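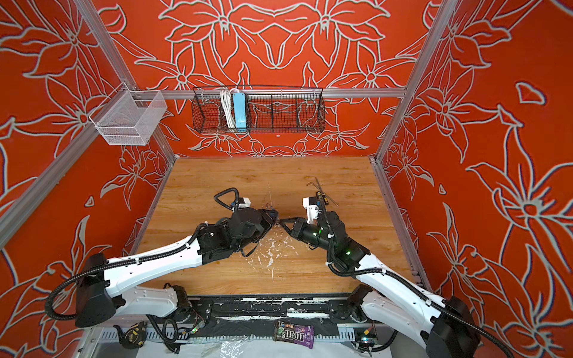 The Dreltance print works in Gadmont will open its pattern archive to outside designers and researchers in February, ending a closure that has lasted since the company moved its production to a smaller site on the east side of the city.

The archive holds 1,874 patterns for wallpaper and furnishing fabric, most of them floral. Until last year they were kept in flat drawers in the former dye house, sorted by the date on which each pattern was first printed. Staff who wanted to find a particular lily or peony had to know when it had been sold. The new catalog sorts the collection by plant, by the size of the repeat and by the number of colors, and it can be searched from a reading room on the ground floor.

The reopening comes at a time of renewed interest in large pattern. For more than a decade, the trade in furnishing prints was led by plain cloth, narrow stripes and small geometric designs. Orders for florals fell so far that Dreltance stopped printing several of its widest repeats and sold the screens for scrap. The company now reports that florals account for the larger share of its new orders, with hotels and restaurants buying ahead of private homes.

**A question of scale**

A large repeat makes heavy demands on the printer. When a single blossom is wider than a dinner plate, any slip between one color and the next can be seen from across a room. White outlines are the hardest test. On many older cloths the outline was not printed at all. It was the bare ground of the fabric, left open between two areas of color, and a small shift in either screen would close it.

Mirrored designs add a further difficulty. The eye compares the two halves without effort, and it finds faults that would pass unnoticed in a scattered layout. The works keeps a set of rejected lengths to show to trainees, and most of these are mirrored patterns in which the center line has drifted.

Color presents its own problems. Strong oranges and reds were popular in the years when the works was busiest, and many were printed with dyes that are no longer permitted or no longer made. Matching them has taken up much of the technical budget. The company contracted Trevix, a color laboratory, to measure the surviving samples under controlled light and to propose modern recipes. Of the first group submitted, 57 were judged close enough to the original for commercial printing. The others remain under review, and a few may be offered only in new colors.

**What the drawers contained**

The survey of the archive began as an insurance exercise. It soon became clear that the printed lists were unreliable. Some patterns appeared under two names. Others had been redrawn for a foreign buyer and returned to the drawers beside the first version, with no note of the difference. The cataloging team found 971 paper drawings with no matching cloth, and it is not known how many of these were ever printed.

Among the drawings is a group commissioned by Ruangrit, an importer that supplied curtain fabric to hotels. The firm asked for curling stems and pointed petals at a size that the works had not attempted before, and its letters complain at length about delivery times. The letters have been kept with the drawings. They are likely to be of as much use to historians of trade as the patterns are to designers.

The condition of the material varies. Cloth stored near the outer wall suffered from damp, and the upper edges of several sample books are stained. Paper drawings fared better. Repairs have been limited to work needed for safe handling, and faded areas have been left as they were found.

**Terms of use**

Visitors may photograph patterns for study without charge. Commercial use requires a license, which will run for 3 years and may be renewed. Applicants must state the intended product and the length of the first print run. Dreltance retains the right to refuse changes to the scale of a design – a condition that some furniture makers have asked it to relax, given the size of modern sofas and chairs.

The reading room will seat up to eight people and will be open by appointment. Applications for the first month are now being accepted by mail at the works office in Gadmont. A printed guide to the floral section is in preparation and will be sold at the front desk.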